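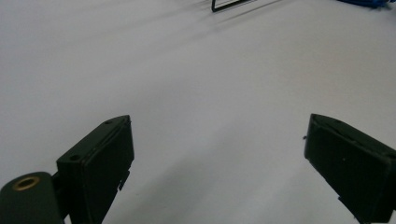
Shadows on a Table

Put your hand over a white table and look underneath it. You will probably see a grey patch. Lift your hand higher and the patch changes. Its edges get blurry and the grey gets paler. Lower your hand and the shadow gets darker, with a sharper edge.

What is a shadow?

Light travels in straight lines. When something solid gets in the way, the light can't pass through it, so less light reaches the surface on the other side. The darker area is a shadow.

A shadow doesn't have to be black. In most rooms, light comes from windows and lamps, and it also bounces off the walls and ceiling. Some of that light sneaks in from the sides. That is why an indoor shadow is often a soft grey colour.

Why do some shadows have fuzzy edges?

A small light, such as a torch, makes a shadow with a neat edge. A big light, such as a window on a cloudy day, makes a fuzzy one. Near the edge of the shadow, part of the window's light is blocked and part still gets through. Scientists call this half-shaded part the penumbra. The darkest part is the umbra.

Why use a white table?

White surfaces bounce back most of the light that lands on them, so a pale grey shadow is easy to spot. On a dark brown table the same shadow could be hard to find. A matte (not shiny) surface helps too. It scatters light in all directions. A shiny one acts a bit like a mirror and you may see the lamp in it.

Is white paint always white?

Look closely at a white table and you may find parts that look grey or a little blue. Daylight from the sky is bluer than the light from many lamps, and the table picks up the colour of whatever light falls on it.

Try it yourself

You will need a white table or a big sheet of paper, a torch and 2 small blocks.

Stand the blocks a little way apart. Shine the torch from one side, then from high above. When is the shadow longest?

Now turn on a second lamp. How many shadows does each block have?

Turn off the torch and open the curtains. Draw the shadows again and compare your drawings.

Never look straight at the sun or shine a torch in anyone's eyes.

Words to know

Matte: not shiny
Penumbra: the paler edge of a shadow
Umbra: the darkest part of a shadow

Fuvdale Science Pages for Kids
Updated 11/26/20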